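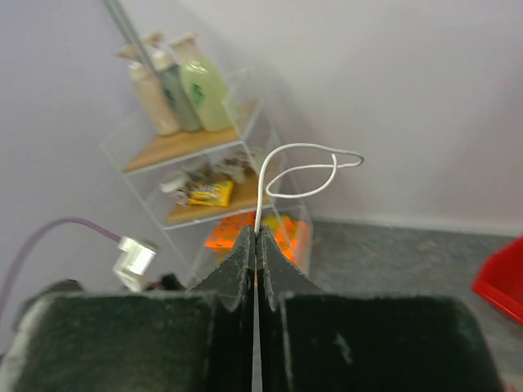 Workshop Tips: Cords, Shelves and Bins
Villwood Student Robotics Club
Revised Sep 13, 2024

These tips are issued to all members working on the cable sorting project. Most of them apply equally well to a kitchen drawer or a garage at home.

Before a session
Untangle by hand any cord that has been knotted since the previous session, unless the knot is part of the exercise. Pull from the middle of the bundle, never from the ends. Thin cords should be wound over 4 fingers, slipped off and laid flat. Do not fasten them with rubber bands, as these leave a sticky mark on white insulation.

Members who bring snacks or bottles for the practice shelf should put heavier items toward the back. Packages that lean tend to slide when the shelf is bumped - a folded strip of cardboard beneath the front edge will hold them.
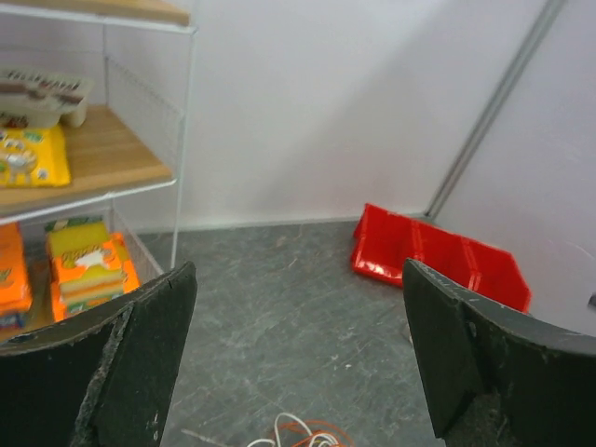 Snacks used for practice are not to be eaten afterward. Ms. Tala Chamoun keeps a separate box for members.

Care of gripper fingers
Lint collects on any fabric covering and should be lifted with masking tape, pressed on and peeled away. Do not use water. Worn coverings are to be reported to Mr. Engelbert Lanz, who orders replacements twice a year, the next time in November.

Cables on the arms
Leave enough slack at each joint for the full range of motion. Move the arm slowly through its reach with the power off and watch for any point at which the cable pulls tight. Clips should hold the cable without pinching it.
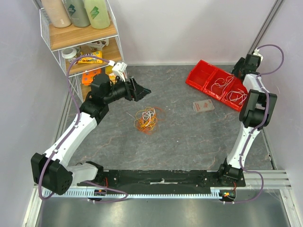 Plugs and adapters are to be checked by a second member before power is restored.

After a session
Return cords to the divided tray by length, short ones in front. Wipe plastic bins with a cloth and mild dish soap and let them dry fully - damp bins must not be stacked. Sign the sheet by the door.

Questions may be directed to Ms. Raghda Bitar, Room 78.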